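Table and Cup Clearer, part-time, Grusthorpe

Pretell runs the drinks area and ground-floor seating at the Livar building in Grusthorpe. We need one person to join the clearing team from September. The job is mostly picking up used cups, wiping down tables and keeping the bins and the crockery trolley in order.

## Hours and pay

- 20 hours a week, worked as five shifts of four hours
- Shifts start at 10.30 am or 2 pm, agreed a month ahead
- Paid monthly, at the hourly rate shown on the full job sheet
- Paid holiday in proportion to hours
- Hot drinks and a meal on shift
- Uniform top and apron supplied; you will need your own flat, closed shoes

The post is permanent after a trial period of 2 months.

## What the work involves

You will go round the seating area with a tray or trolley and collect whatever has been left. Most of it is paper cups. People leave them standing, stacked or on their sides, often with a mouthful still in the bottom, so each one has to be checked before it goes in the sleeve. Liquids go in the bucket, cups go in the cup bin, lids go in the lid bin. Mixed bags are sent back to us by the waste contractor and have to be sorted again by hand.
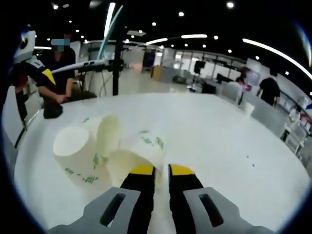 *Paper cups on one of the white round tables.*

Once the cups are off, the table is wiped with a damp cloth and then a dry one. The white tops show every crumb and coffee ground, so please look along the surface from low down before moving on. Chairs are pushed in. Bags, coats and anything else personal are left where they are if the owner is nearby. If something has clearly been forgotten it goes to the front desk with a note of the table and the time.

Other duties:

- Refilling the cup dispensers and napkin holders
- Emptying and rinsing the liquids bucket
- Changing bin liners and taking full bags to the yard
- Sweeping under tables at the end of each shift
- Signing the cleaning sheet

There can be up to 100 people in the room at lunchtime. Outside lunch it is quieter, and the shift lead may ask you to help in the store or the wash-up.

## Who we are looking for

No experience is needed and we will show you how everything is done. You should be able to stand and walk for a full shift, lift a full bin bag and push a loaded trolley. You need enough English to read product labels and answer simple questions from visitors. We would like somebody who turns up on time and will carry on with the round without being reminded.

You must be 18 or over, as the yard is shared with delivery vehicles.

## Getting here

The Heydari Road bus stop is opposite the main entrance. There is a covered bike rack at the side and a small number of staff parking spaces, which can't be booked.

## How to apply

Ask for an application form at the Livar front desk or pick one up from the Pretell counter. Write reference 1229 at the top and tell us which start times you can do. A CV is fine as well but you don't have to send one.

Interviews are short and held on site, followed by half an hour on the floor with one of the team. We pay for that half hour.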